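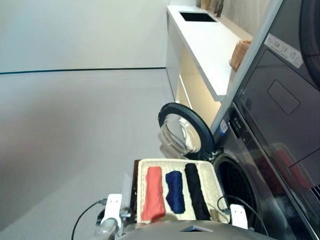
*Three rolled-up clothes on a woven tray: one coral red, one navy blue and one black.*

Have you ever wondered how your favorite shirt got its color? Cotton is a creamy white when it's picked, and most sheep are white or brown or gray, so somebody has to put the red and the blue in!

That job is called dyeing (with an *e* in the middle, please), and people have been doing it for thousands of years. Long ago, all the colors came from nature. A plant called madder has roots that make a lovely red. Blue came from the leaves of the indigo plant, and that one is a bit of a magic trick – the cloth comes out of the pot looking greenish yellow, and then it turns blue while you watch, just from touching the air.

Black was the hard one. Dyers often had to color the same cloth again and again, first in one pot and then in another, until it was dark enough.

## So why don't the colors wash out?

Well, sometimes they do, as anyone with pink socks will tell you. But many dyers use a helper called a *mordant*, which comes from a word meaning "to bite." It helps the color grab hold of the threads and hang on tight.

## Try it with a grown-up

Save up the dry, papery skins from 11 yellow onions. Ask your grown-up to simmer them in a big old pot of water for 60 minutes, then let it cool and strain out the skins. Drop in a piece of white wool yarn and leave it overnight. In the morning, rinse it and see what color you have – mine, last January, was a warm golden orange, and I still use it as a bookmark.

*Mirta Zapata*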